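# Der Tisch darf leer sein

Seit Mai wohne ich in Trerau, und seitdem versuche ich, abends den Tisch frei zu machen. In meiner alten Wohnung in Prusau habe ich das nie geschafft. Dort lagen immer Briefe, Kabel und Schlüssel herum, manchmal auch ein halbes Brot.

Mein Freund Siebe De Smet hat mir damals geraten, dass ich nur zwei Dinge auf dem Tisch erlauben soll. Das klang für mich sehr streng. Ich habe dann mehr als 100 kleine Sachen aussortiert, das meiste war Papier. Vier Stifte durften bleiben, sie wohnen jetzt in der Schublade.

Für die Kleinigkeiten benutze ich ein schwarzes, ovales Tablett. Am Tag kommt alles hinein, was ich in der Hand habe, und am Abend räume ich es aus. Das dauert nicht lange, wenn man es wirklich jeden Abend macht.
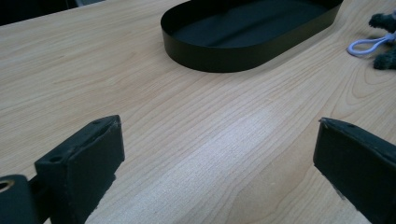 Am meisten freue ich mich über das helle Holz. Die Maserung läuft in feinen Wellen, und rechts macht sie längliche Kreise, fast wie Wasser um einen Stein. Früher habe ich so etwas gar nicht bemerkt, weil immer etwas darauf lag.

Als Nächstes kommt das Regal im Flur. Davor habe ich noch ein bisschen Angst.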